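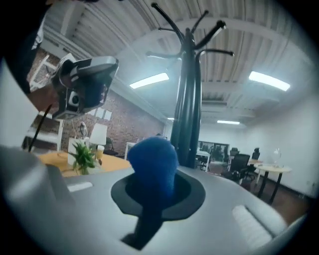
September 21, 2025. Hand-held gripper, service entry. Vitalii Marchuk on the tools, me writing.

Complaint from Puspita: jaw closes unevenly and the encoder count drifts. Log shows 937 at full open, should be 80 at most after homing. Opened the housing, blew out the slide rail, checked the set screw on the pinion. Screw had backed out. Cleaned the threads, threadlocker, retightened. Left side cover went back on without the new gasket; Zheng has not shipped it yet.

Finger pads next. Old ones glazed at the tip. Wiped the seats with alcohol and pressed in a new pair from the April batch.
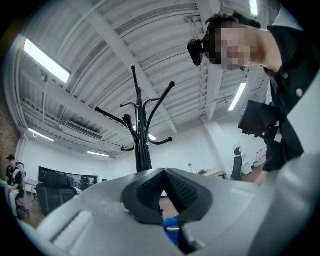 How long should the pads go before a change?

We swap at 500 cycles on rough stock. On soft goods they last longer, so go by the feel of the dots and write down the count.

Homed it again, 9 times in a row. Count came back inside tolerance each time. Ran the jaw by hand through full stroke, no catch.

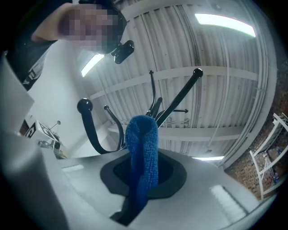

Lens calibration is still open. The Wiris script wants straight edges near the rim of the image, where our fit is worst. Lorna suggests using whatever the room offers before we print a bigger target. The ceiling beams bow hard with this fisheye and would do for a first check of the distortion terms. Residuals to go in the Vasmont folder, same naming as before.

To do:

- gasket, left cover
- spare set screws, ask Arnulfo
- rerun calibration after the cover is off and on again
- move the 937 log out of scratch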